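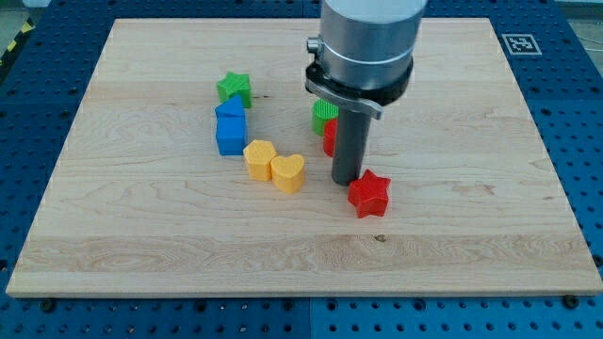 4. Oiling a new board

Your Bilov board leaves us bare. It will drink oil for the first week or so and then settle down, like most of the family.

1. Wipe both faces with a barely damp cloth. Leave the board on its edge overnight.

2. Warm the bottle of Praron oil in a jug of hot tap water. Do not use the microwave. We have had the letters.

3. Pour a small puddle in the middle and rub it out along the grain. Do the faces, then all 4 edges. The end grain is the greedy part and will want seconds.

4. Wait 90 minutes. Put the kettle on, or read section 6, which is about screws.

5. Buff off whatever is left with a dry cloth. If the board feels sticky you were generous, so keep buffing.

NOTE: Olive oil goes rancid. So does walnut oil, however much you paid for it in Pradudville.

CAUTION: Oily rags can catch fire on their own. Spread them flat outdoors to dry before binning them.

CAUTION: Never put the board in the dishwasher. It will come out as a very clean banana, and the guarantee does not cover bananas.

Oil again when water stops beading on the surface, or every October if you prefer a date to nag you.

14 shares
6 comments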